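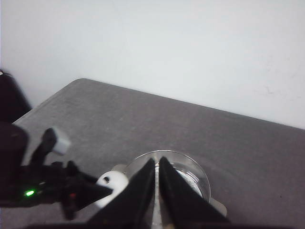

Section 3: Setting Up Your Vuria Table Loom

Welcome back! If you've worked your way through Section 2, your loom is out of its carton, the side frames are bolted together, and you've checked the small parts against the packing card. Now comes the part most of our customers tell us they enjoy, which is getting the loom settled in its place and putting on a first short warp. Set aside an unhurried afternoon for it. Shewit Bogale, who wrote the first edition of this guide, always put the kettle on before starting, and we see no reason to change her method.

Choosing a spot

1. Pick a table that stands level and doesn't rock when you lean on it with both hands. A loom gets pushed and pulled a good deal more than you might expect, especially once you find your rhythm with the beater.

2. Set the loom down with the breast beam facing you and slide it forward until the rubber feet are just inside the front edge of the table.

3. Leave enough room behind the back beam to get your hand on the ratchet. You'll be reaching for it often, and scraped knuckles take the fun out of weaving.

4. Sit down and try it. Your elbows should clear the breast beam comfortably. If your shoulders creep up toward your ears, you want a taller chair (or a good firm cushion, which has served many of us for years).

Note: Wood moves with the seasons. Keep the loom away from radiators and out of strong sun, and let it rest in the room overnight before tightening the frame bolts for the last time.

Fitting the ratchets and pawls

5. Find the two ratchet wheels in the bag marked Cartwright. They are the same size, but the teeth slant, so hold each one up to its beam before you push it on.

6. Slide a wheel onto the square end of the cloth beam until it meets the collar, then turn the set screw until it's snug. Do the same at the warp beam.

7. Hang the pawls on their pegs. Give each beam a slow turn by hand and listen. A steady click, click, click is what you're after. If a pawl skips, loosen the set screw, move the wheel a hair toward the frame, and try again.

Caution: Never release a pawl on a tightly wound warp without holding the beam handle firmly in your other hand. The handle can spin back fast enough to bruise a finger badly.

Putting on a practice warp

8. Cut your practice yarn from the cone supplied with the loom. It's a plain cotton, cheap and forgiving, and you needn't feel bad about any of it ending up in the scrap basket.

9. Thread the heddles from right to left, in the order 1, 2, 3, 4, and then begin again. Stop after every group and check it before tying it off in a loose slip knot. It feels slow, I know, but finding a crossed thread now will save you a whole evening later on.

10. Sley the reed with one end in each slot, then tie the bundles to the front apron rod, working from the center out to the sides.

11. Pat the warp with a flat hand all the way across. Any bundle that feels soft wants retying.

12. Raise each shaft in turn and look through the shed from the side. Threads hanging in the middle have usually missed their heddle eye.

Note: If a lever sticks, rub a little beeswax along its slot. Please don't use oil, as it creeps into the wood and then into your cloth.

Spare pawls and set screws are sold together as part 1207, and replacement lever cords as part 509. Manaia Hollis looks after spares orders and will gladly talk you through a fitting over the phone.

When the sheds are clear and the tension feels even, go on to Section 4, Winding a Shuttle and Weaving Your First Inches.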